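Knit swap back on in Mendoldale, sweaters wanted now, folded flat please

Posted 2022-09-13
Liston Local, Mendoldale pages

The fall knit swap is on again. Varkero, the secondhand store on Oda Street, starts taking sweaters and cardigans over the counter this week and keeps taking them until the shelves in the back are full. Last year that took nine days. Could be quicker this time, going by the phone calls.

Same deal as before. Bring in a knit you don't wear, get a paper token, trade the token for a different knit on swap day. No cash. Kids' sizes trade for kids' sizes, adult for adult. Anything left over goes on the store's own rails at the normal price.

What's changed is the folding. Varkero wants everything checked and folded at home before it comes in. No hangers, no vacuum bags, nothing balled up in the bottom of a tote. The store handled more than 2,000 pieces last fall and a lot of them came in like that, which meant evenings of unrolling, picking off lint and hunting for lost buttons at a counter too small for the job.

So, homework. Most people around here will be doing it on a bed, because a bed is the one flat thing in the house big enough for a grown-up's sweater with the sleeves out. Cable knits are the ones to leave time for. They're thick, they crumple into a heap and the sleeves end up inside.

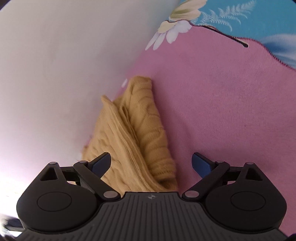
Brittany Gagnon said her whole closet shelf looked like that in August, and it took her an afternoon and a pot of coffee to get through it. She wasn't complaining exactly. She'd found a gray pullover she thought she had left on a train, and she is now keeping it, so that's one less for the swap. The rest are in a box by her front door. She'd like the store to open earlier than ten, if anyone is asking.

We did ask. It's ten. Staff are in from nine but that hour is for shelving.

How they want it done

Varkero has put a sheet on the door and another by the register. The sheet is long. Shortened here, with a few bits added from talking to people at the store.

Wash first, or at least air it out overnight. Check the care tag. Wool that says hand wash means hand wash. The store won't take anything that smells of smoke or mothballs, and they do sniff.

Dry completely. Thick cables hold water at the hem and in the cuffs long after the rest feels fine. If it's cold to the touch at the cuff give it another day.

Put down a clean sheet. Any sheet, the pattern doesn't matter. Dark wool sheds on pale cotton though, and pale wool picks up whatever was on the blanket. Pet hair is the big one. If the dog sleeps there, use a different bed.

Shake it out, once, gently. Hold it under the arms and not by the shoulders. Shoulders stretch.

Lay it front side up. Pull both sleeves clear of the body and straighten the cables with the flat of your hand, so the braids run the way they were knitted. Don't tug down from the hem. If it's a cardigan, do up the buttons before you fold, all of them, top one too. A buttoned cardigan keeps its shape in a stack and an open one slides around and takes its neighbors with it.

Look it over while it's flat. Neck, cuffs, elbows, underarm seams. Little white flecks usually come off with a fingernail or a bit of tape, and it's worth five seconds with your nail to find out if it's lint or a pulled thread. The collar tag stays in. People want to know who made it and what size it is, and cut tags were the number one gripe on swap day last year.

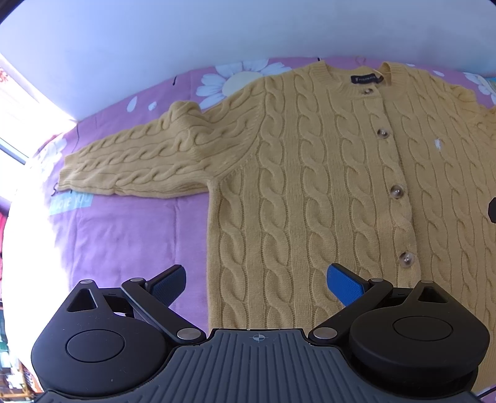 Folding, the quick version

Sleeves straight across the back, one over the other. Then the sides in. Then the bottom up to the neck, once for thick knits, twice for thin ones. That's it. Don't roll. Rolled cables come out with a crease across the braid that takes steam to get out, and the store has one steamer.

Stack heavy on the bottom. Carry them in something with a flat base, a box or a crate. A laundry basket is fine. A trash bag isn't, and the sheet has that bit underlined.

The limit is 24 pieces per household. There wasn't a limit last year, until one family turned up with a station wagon. Tokens are handed over on the spot, one per piece accepted. Pieces not accepted go back home with you, so don't park too far off.

What they'll take

Sweaters, cardigans, vests, ponchos, knit dresses if they're heavy. Wool, cotton, acrylic, blends, all okay. Handmade is welcome and tends to go first. Missing buttons are allowed this year -- new rule -- as long as it's no more than 2 and you say so when you hand it in. There's a jar of spares at the counter, mostly brown and black, and the tortoiseshell kind is always in demand because half of all cardigans seem to come with it. If you have odd ones in a drawer, bring those along too. No token for buttons.

No holes bigger than a pencil. No felted shrinkage, however cute. No socks. Scarves and hats have their own table at the winter market and that's not till later in the year, so hang on to them for now.

Colors, anything. Word from the store is that mustard, rust and dark green went within the first half hour last time, and navy sat there all day. Make of that what you will. Navy wearers should have a nice easy time of it.

Mending table

New this year. A table at the back by the fitting rooms, set up for the whole of swap day, with darning needles, yarn scraps and two good lamps. Renji Arai is running it. He'll do small jobs while you wait, a loose cuff, a dropped stitch, a button, and he'll show you how if you want to sit down and learn it. He won't do zippers. He was firm on the zippers.

Arai said the job he sees most is the button band on cable cardigans, where the weight of the knit drags on the thread and the button hangs off by a loop. Fix it early, he said, it's a two minute job with a bit of matching thread and a small flat button sewn on the inside as backing. Leave it and the band stretches, and then it's a whole evening.

The other one is snags. Don't cut them. Ease the loop back through to the wrong side with a blunt needle or a crochet hook, then stretch the spot a little sideways so the stitches settle. He'll have hooks on the table to borrow. Borrow, he said, and repeated it.

The mending is free. A tip jar will be out, it goes toward yarn.

Swap day itself

Doors at ten, tokens only for the first three hours. After that anyone can come in and buy what's left. The store can hold 70 people at once under its fire rating, so expect a line out onto Oda Street and bring a book. The exact day isn't set, it depends on how fast the shelves fill. Varkero will put it in the window and we'll run it here as soon as it's up.

Pieces will be laid out flat on tables by size, small by the door through to large at the back. No rails this year for the swap stock. Heavy knits grow on hangers, shoulders go pointy, everybody has owned one of those. Please refold what you unfold. There'll be a spare table in each size for trying your hand at it, and nobody's grading.

Mirrors are by the fitting rooms and there's one more near the register. Fitting rooms are for dresses, pull a sweater on over your shirt where you stand.

Parking behind the bakery is for bakery customers until noon. The lot by the Mendoldale library is open all day. The Liston bus stops at the corner and takes boxes if the driver's in a good mood and the bus isn't full.

Storage, while we're on it

A few readers wrote in after last year's piece wanting to know about keeping the things once you've got them. Short answers from the store.

Shelf or drawer, folded, not packed tight. Cedar blocks are okay, sand them lightly when they stop smelling of anything. Clean before storing, moths go for food spots and skin oil and will eat straight through a clean-looking cuff to get at it. Plastic tubs are fine for a season if the knit is bone dry and the lid isn't clamped. Take everything out once in the middle of summer and refold it on a diferent line, so the crease doesn't set.

For pilling, a fabric comb. Lay the sweater flat on something firm, hold the knit with one hand and comb with the other in short strokes going the same way as the cable. Go easy on the raised parts, they thin out first. Electric shavers work on plain knits but Varkero doesn't like them on cables at all.

Drop off hours

Ten to five every day the store is open, side door if you've got a box. Ring the bell and wait, the person answering it is probaly up a ladder. Don't leave boxes outside overnight, one got rained on last fall and the whole lot had to be turned down.

Questions to the counter at Varkero, Oda Street. They'd sooner you came in than called.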